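The desk that is supposed to fix me

I have now read two books and far too many articles telling me that a clear desk makes a clear mind. The latest one, lent to me by Trinity Pruitt (who means well and owns a label maker), wants me to put everything I own on the floor and let back only the things that "earn their place." I got as far as the stapler and stopped.

I would like to see the evidence for any of this. The books always have a story in them about a man who was failing at his job, cleared his desk over a weekend, and got promoted. Fine. I also know a man who got promoted, and his desk looks like a yard sale. Tetteh Yakubu has worked across the hall from me in Etden since I moved here, and he can put his hand on any receipt from any year while still talking on the phone. Mine are filed by month and I can't find August.

What bothers me most is the way these writers slide from one claim to the next. First it's "a tidy space is pleasant," and who would argue. A page later it's "clutter drains your energy," with no word on how anybody measured that. By chapter four your old mugs are holding back your career and you should really look at the storage range on the author's website. I did look. There was a bamboo pen tray. I have a jam jar.

I did try, though. I don't think it's fair to complain about a thing you haven't tried. For most of August I cleared my table every evening before I went home. Papers in the drawer, cups to the sink, crumbs into my hand and then the trash. It took longer than the books say it takes, and the drawer filled up, so by the second week I was only moving the mess eighteen inches to the right and shutting it in the dark. The drawer does not appear in any of the before and after photos. I'd like to see the drawers.

My work was the same. I wrote at the same slow speed, I put off the same phone calls. I did feel a bit smug at nine in the morning, and that was gone by ten, when the first tissue or wrapper turned up on the table and I had to decide whether I was the kind of person who gets up right away to throw it out. (I am not.) 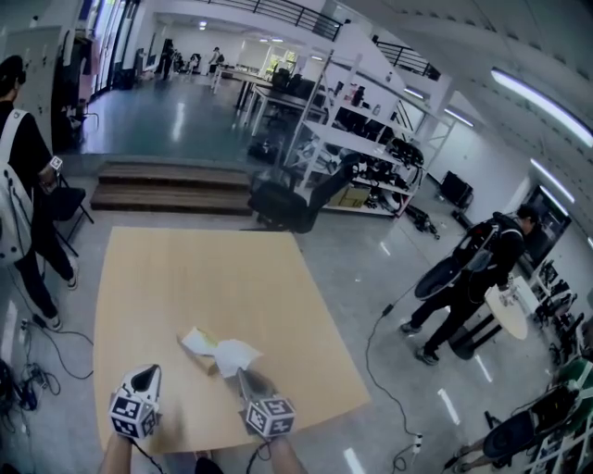
One crumpled tissue, one bit of paper, and the table still works fine.

Then there are the apps. Someone on the Munton town forum swore by one called Skadell, which sends you a reminder to "reset your surface" and keeps a running score. I lasted longer with it than I expected. My score got to 3801 and I still have no idea what it was 3801 of. There was no scale and no top number, and when I wrote to ask, I got back a cheerful message saying that every point counts. Toward what? I deleted it one night at 11:40, with a dirty plate next to my elbow, and slept very well.

Trinity says I'm missing the point, and that the habit matters more than the table. Maybe so. But that's a different claim from the one on the cover, and I notice the claim always changes when you press on it. If the desk doesn't help your work, it helps your mood. If it doesn't help your mood, you were doing it with the wrong attitude. There is no result I could report that would count against it, and that's usually when I put my wallet back in my pocket.

The one piece of advice I've kept came from old Mrs. Kneževič, who ran the fabric shop below my first apartment and had never read a book about any of this. She cleared her cutting table when she needed to cut something. The rest of the time it had buttons on it, and her lunch, and often the cat – she'd sweep an arm across, lay the cloth down, and get on with it. I've been doing that since September. When I need the space I make the space.

Trinity wants her book back and I can't say exactly where it is. I think it's under the tax stuff. If anyone has read it to the end and can tell me whether the drawers ever come up, leave a comment.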